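Questions I Get About the Pamphlet Reprints

I run Ferngate Reprints more or less by myself, out of the back bedroom of my house in Sornton, and the same questions land in my inbox over and over. So I finally sat down and typed out my answers. If yours isn't covered, write to me and I'll add it.

Last updated 30/08/2020

What do you reprint?

Mostly religious controversy and freethought pamphlets from the late 1800s up to the 1930s. Sermons that got answered by other sermons, village atheists arguing with the vicar, that sort of thing. I love the ones where both sides are clearly furious and trying to stay polite! I don't do novels, and I don't do anything I can't clear for copyright.

Do you agree with the authors?

Sometimes, and sometimes I want to throw the thing across the room. I print people I think were dead wrong, and a few of them had ugly opinions mixed in with the interesting ones. I leave the text alone and say what I think in the introduction.

Is the Nouri book complete? My grandfather's copy was longer.

Yes, mine is the full text of the second edition, 276 pages. The first edition had a long appendix of letters from readers (your grandfather probably had that one), and it got dropped when the publisher changed. I've been hunting for a clean copy of the appendix for ages. If yours has all its pages, please, please get in touch.

Who writes the introductions?

I do the short ones. Melina Vrettos wrote the introduction to the Nouri, and she also did the notes on church history in the Tetine Letters, which I couldn't have managed. Manouchehr Pakzad translated the Persian passages and caught a pretty embarrassing mistake of mine in the footnotes - it's fixed in every copy printed after April.

Are these scans or new typesetting?

New typesetting, all of it. I know how it feels to open a reprint and find a gray smudge where page 40 should be. I type up the text, then proofread it against the original twice. Old spelling stays. Obvious printer's errors get corrected, and I list them at the back for those of you who care (I do).

How many copies do you print?

Usually 200 of each title, and when they're gone I wait to see whether enough people ask for more. The Tetine Letters has been through 2 printings so far. There are some 17 titles on the list right now, though a couple are down to the last box.

Can I use your introduction in class?

Sure. Copy the whole introduction for your students if you like, just keep the author's name on it. For anything longer, or for putting it online, ask me first. I almost always say yes.

I found a typo. Do you want to know?

I really do. Send me the page and line number and the title, and I'll put it right in the next printing. You'll get a thank-you in the back too, unless you'd rather not.

Will you read my manuscript?

Sorry, no. I only handle old things, and I'm a slow reader as it is.

Do you ship overseas?

I do, but slowly. Books go by regular mail, and I pack on whatever evening I have free, so give it a few weeks before you worry. If a parcel shows up with a bent corner, write to me and I'll send another copy as long as I have one. 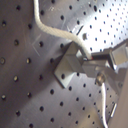

And if you've moved since your last order, please check the address before you pay. I copy it onto the label exactly as you typed it.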